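civard-underpass-lighting

README, last touched 9 June 2022

Light level readings and survey notes for pedestrian underpasses in the Civard area. Started as a spreadsheet, got out of hand, now a folder. Use what you like, see licence at the bottom.

What's in here

readings.csv — 1260 rows, one per reading
sites.csv — 14 rows, one per underpass
notes/ — plain text, one file per site, quality varies a lot
old/ — first go at the data, don't use, kept for the diffs

Columns in readings.csv

site_id — matches sites.csv
dist_m — metres from the entrance, entrance is always the north or west end
lux — at floor level, one decimal
lux_chest — same but held at chest height. Blank for 381 rows, we only started doing this part way through
period — day, dusk or night
lamp_state — on, off, flicker, none

Columns in sites.csv

site_id, name, built, length_m, width_m, lining, lamps_fitted, owner. Built is the year on the plaque or in the council list. Where they disagree I went with the plaque. Zakley Road is down as 1961 and that one has both so it's probaly right. Owner is blank where we asked and got no answer.

How it was done

Handheld Younis meter, the cheap one. Zeroed before each site. Walk in, stop, wait for the number to settle, write it down, walk on. Night readings at least an hour after sunset. No readings in rain apart from Dedska Lane, flagged in notes.

Day readings near the ends are all over the place. Cloud moves and the number doubles. Middle of the passage is much steadier. If you want one figure per site use the median of the middle third, daytime, and say so. 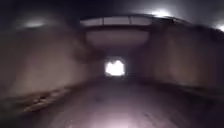
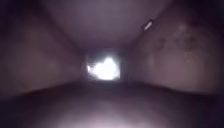
Dim passage, bright opening at the far end. Both pictures from the same visit.

Known problems

- site 9 has two sets of night readings with different lamp states, both are real, lamps were mended in May
- site 4 dist_m is paced, not taped. Treat as rough
- a few lux values of exactly 0.0 are the meter bottoming out. Does not mean total darkness
- Dedska Lane is spelt two ways in notes, sorry, sites.csv has the right one
- lamp_state "none" means no fitting at all, "off" means fitting there but dead or switched off. Early rows mix these up, I've fixed the ones I could check

Not covered

Road tunnels, station subways, anything with a gate that gets locked at night. Also no glare measurements, wrong kit for it. People keep asking — would need a proper luminance meter and someone who knows how to use it.

To do

- chest height for the older sites
- merge notes into one file??
- redo site 4 with a tape
- check widths against the council list, one or two look to narrow

Licence

CC BY 4.0 for the lot. Credit it as Civard Underpass Lighting. If you find a wrong number open an issue with the site_id and dist_m, otherwise I can't find the row.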